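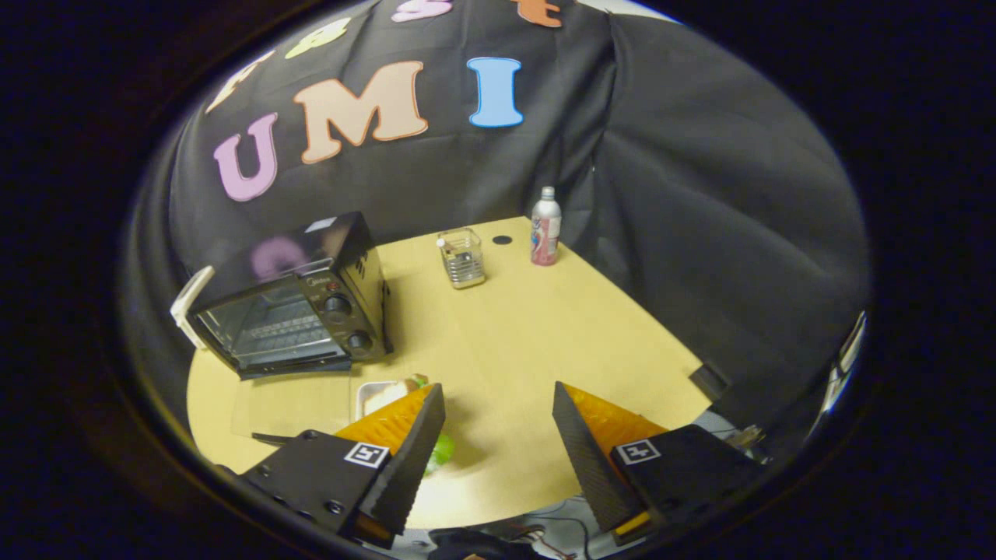
Notebook 4, page 57

March 27, 2020

Weidong Hou, program desk, Werari business model competition

Writing this one longer than usual, because the others asked me to put the state of the scoring in one place before we open the second round.

Applications. We closed the form last night. 957 teams started an application and 261 finished it. The difference is large and I don't like it. I looked at where they stop, and most stop at the page with the cost table. In October I said this page was too long and we kept it, so part of the fault is mine for not saying it louder. The table asks for monthly costs for two years. A team which has only an idea and one customer cannot fill this. They either invent numbers or they close the browser.

What I tried today: I took the cost table out of the form and put one open question in its place. "What will you spend money on first, and how much?" I tested it on myself with the old Shen application (the repair service for sewing machines, from the last cup). With the old table it took me most of the morning. With the new question I was done before my tea was cold. The answer was also more useful. In the table the spare parts were hidden in a row called "other".

Scoring sheet. Still five parts: customer, problem, offer, money, team. The judges complained that "problem" and "offer" overlap, and they are right. I compared the two columns for the teams we already scored and they are nearly always the same mark or one apart. I don't want to remove one of them in the middle of the cup. It would be unfair to the teams who prepared with the old sheet. So for this round they stay, and I add one line of help text under each:

Problem: would the customer say this in their own words?
Offer: has anybody paid, or promised to pay, for this?

Please do not change these lines without telling me, they are already translated.

Mistake to remember. The spreadsheet counted an empty cell as zero. If a judge skipped a part, the team lost the full points for it. I found it with Nurkska, who had a very strong interview and a very low total. I fixed the formula so that an empty cell gives a warning and no total at all. Then I went back by hand through every sheet from the first round. Four teams move up. None of them passes the line to the next round except Nurkska, and they must get a letter. I wrote a draft, it is in the shared folder, please someone with better English than me read it. I said sorry two times in it and maybe one time is enough.

Mentors. The coaching sessions go by phone and video from now. I was afraid that it would be worse, and for the first meeting it is worse, people talk at the same time and then all are silent. For the second meeting it is fine. Two mentors told me they prefer it, they can look at the team's numbers on the screen while listening. One thing to keep: the team must send one page the day before. Without the page the mentor spends half of the session asking what the company does.

Clorel sent their page and it is a good model for the others. Who is the customer, what did we learn this week, what do we test next, where are we stuck. I asked if we may share it with the names taken out, and they agreed.

Money. The small grant for testing stays at 2,000 per team. Total paid to suppliers until today is 3,253, mostly printing and the room deposit. I asked for the deposit back. No answer yet. If they refuse, I will ask to move it to a later date, and I would like to have this in writing.

Question I could not answer today: what do we do with a team that changes its business model completely between rounds? The rules say the idea "must be the same in substance". But we tell them in every workshop that they should talk to customers and change what is wrong. One team started with a delivery service for restaurants and now wants to sell the ordering software to the same restaurants. For me this is the same team learning something, and I would let them continue. But then we should write it in the rules, so that it doesn't depend on who reads the mail that day.

My proposal for the wording: "A team may change its offer or its customer between rounds if it explains what it learned and how." Comments in the margin please, with initials.

To do next:
- put the new cost question in the live form, keep a copy of the old one
- letter to Nurkska
- call about the deposit
- send the model page to all mentors
- check the warning formula with a sheet where two parts are empty, I tested only with one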